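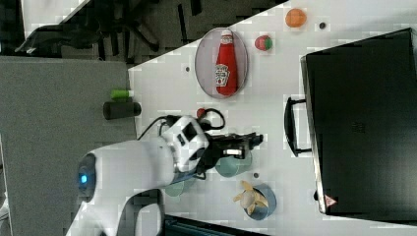 How to Compare Two Grippers on a Tabletop Arm Without Fooling Yourself

Search this site
Search
Print this page | E-mail this page

I love a gripper test day. You get to move bowls and toy fruit back and forth for hours and call it work! But I've also thrown away more gripper tests than I've kept, mostly for dumb reasons: a plate that crept across the table over lunch, a speed setting left over from somebody else's project, fingertips wiped clean for one gripper and not the other. What follows is the routine we settled on at Nildale this September. It's made for a small arm with a two-finger gripper and a table you can reach all the way around, and you can get through it in one long afternoon.

What you need

- The arm, with both grippers and whatever adapter each one takes
- A kitchen scale that reads in grams
- Painter's tape and a fine marker
- A handful of objects (more on those below)
- A printed score sheet and a pencil. I've tried doing it on a laptop, and I always end up with the laptop in the arm's way.

Step 1. Pick objects that disagree with each other

If everything you pick up is a block, every gripper looks great. We go for things that each cause a different kind of trouble. A ketchup bottle laid on its side on an oval plate is my favorite. It's smooth, it's long, and the rim of the plate sits right where a fingertip would like to go. A small toy strawberry tests the close-in end of the finger travel. The orange ball tests whether the fingers meet evenly, and if they don't, it goes shooting off sideways (keep a hand ready).

Then there are bowls. Bowls are wonderful for this! You can grab one by the rim with a finger inside and a finger outside, and a gripper with fat fingertips will struggle as soon as something is sitting in the bowl. We put the peeled toy banana in the light blue one for exactly that, with its peel flaps sticking out all over. The pale green bowls stay near the arm, so the wrist has to fold up tight to get at them.

Weigh everything and write the weight on the sheet. Our heaviest object came to 325 grams.

Step 2. Mark the table

Put a short corner of tape at two sides of every object and number it. If your table has mounting holes, measure from those; they don't move. Ours have saved us more than once when the tape peeled.

Leave the big things in place even if you aren't picking them up. We keep a large black box with a handle on the right side of the table, and the arm has to plan around it just as it would around anything bulky on a real counter. An open table flatters a bulky gripper.

Step 3. Sort out the cable

Do this before you run anything. Move the wrist by hand (or jog it slowly) through its whole range and watch the cable loop. It should swing free at both ends without pulling on the connector. Too short and it tugs the wrist at full twist. Too long and it droops into your bowls. Bohdan Hrynyshyn spent a whole morning chasing what he thought was a bad finger sensor on the Grarix, and it was the cable tugging at one end of the twist.

Step 4. Tell the controller what's on the end

Enter the new tool weight and tool length every time you swap. Every time! A wrong length puts the fingers into the table, and a wrong weight makes the arm sag a little at full reach, so you blame the gripper for missing low.

Then set the same speed for both grippers. Start slow. You can do a second round at full speed once you trust the setup.

Step 5. Do a hover check

Before the first real pick, send the gripper to a point just above the table in front of each object and stop there. Look from the side, with your eye at table height. Are the two fingertips level? Is one closer to the tabletop? If they're off, fix the mount now. Shimming the fingers later means starting over.

Keep the emergency stop within reach and your sleeves out of the bowls.

Step 6. Run the picks

Go object by object, and swap grippers between full rounds. We do 4 rounds per gripper. Each pick gets one of these marks:

Clean: picked up, carried, set down inside its tape.
Messy: made it, but shifted, tipped or bumped something.
Miss: never left the table, or fell.

Put the object back by hand on its tape after every pick, even a perfect one. Write a word or two next to anything messy. "Rim slip" will mean something to you next week, and a bare M won't.

Step 7. Read the sheet

Please don't just add it up. Our Rerkard gripper scored 73 percent clean and the Grarix came in a little under that, and if we'd stopped there we'd have picked the Rerkard and gone home. Object by object, though, the Rerkard was losing nearly all its points on bowl rims, while the Grarix breezed through the bowls and kept dropping the bottle. We mostly move bowls. We kept the Grarix on the arm.

Murray Melnyk then put softer pads on it, from a sheet of rubber he had left over from the Riviere job, and the bottle got a lot better. I was so happy about that I made him run it again.

A few extras

Wear matters. Fingertip pads get shiny with use, so note how many cycles are on each set. Ours had 4,000 on them when we changed to new ones, and the strawberry picks improved right away.

Wipe both sets of fingers with the same cloth before each round.

If you have a wrist camera, check its view with the fingers fully open and again fully closed. Wide fingers can block the bottom of the picture just as you reach the object.

Save the blank score sheet along with your tape measurements. The next gripper can go through the same course, and you'll only need to run the new one if the pads, speeds and objects haven't changed.

Print this page | E-mail this page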